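Mernenholm Two-Layer Jewelry Box, Green: Review

Category: Storage and organizers
Price paid: 220, including delivery

The Mernenholm is a lidded box with a lift-out tray, sold through Pladside in green and two other colors. I bought the green one in August to replace an Ellow drawer insert, in which chains tangled whenever the drawer was opened quickly. Testing consisted of moving a small set of silver pieces into the box, using it daily, and repacking it several times with the tray in and out.

Layout

There are three storage areas: the lid, the removable tray, and the base. The lid carries a row of small hooks near its top edge for necklaces, with a fabric pocket below them. The base is divided into four compartments by thin cream partitions. The tray lifts out completely and can be used on its own on a dresser or table.
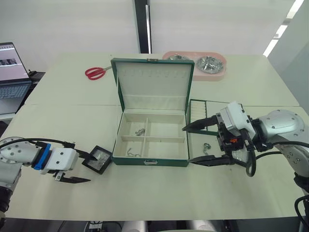
Base compartments in use, with the tray out to the right.

The four base compartments are fixed. One fine chain per compartment works well, and the pieces stay where they are put. Two chains in the same compartment will find each other. Anyone with more than a few loose chains should plan on using the lid hooks for the longest ones and leaving the base for small items.

The lid stands up by itself when opened. It holds that position with necklaces on the hooks, provided the box is on a level surface. On a slightly sloped windowsill mine dropped shut twice.

Tray

The tray is the better half of the product. The ring slots are padded and grip a plain band firmly. Wider rings go in with some pressure and need two fingers to get out. The partition walls have green edges, which helps when placing small silver pieces against a pale interior. The flat section takes a pair of studs or a folded chain but has no subdivisions, so light items slide when the tray is carried.

A narrow compartment along one edge has its own row of small hooks. I use it for bracelets. The hooks are shallow, and anything with a thick clasp will not seat on them. 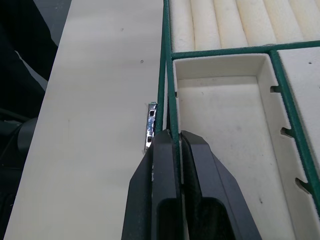
Fit with boxed pieces

Some of my silver stays in its original small square cases with clear windows. The base compartments accept these cases only when nothing else is in the same section, and with the tray back in place the clearance above them is tight. I have gone back to keeping the cases beside the box. If most of your collection is stored this way, a plain deep box such as the Xiong would make more sense.

Keychains are a similar problem. A split ring and lobster clasp take up more height than expected, and a longer chain has to be folded to lie flat.
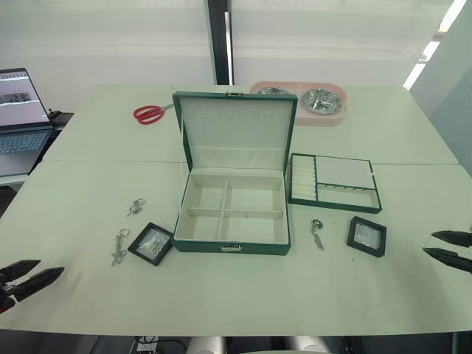
Folding is acceptable for a sturdy link, less so for a fine one. I would keep keychains out of the base altogether and give the space to earrings.

Exterior and latch

The outside is dark green leatherette. It wipes clean with a dry cloth and shows fingerprints under direct light. The silver latch on the front closes with a light click and has not loosened. It is a closure only and offers no security. The cream lining marks easily; a smear of hand cream on one partition needed a damp cloth and left a faint shadow.

Verdict

Good tray, adequate base, useful lid. The price is high for fixed partitions, and a version with movable ones would be easy to recommend. At 200 or less I would buy it again for rings and necklaces. For cased pieces or bulky chains, look elsewhere.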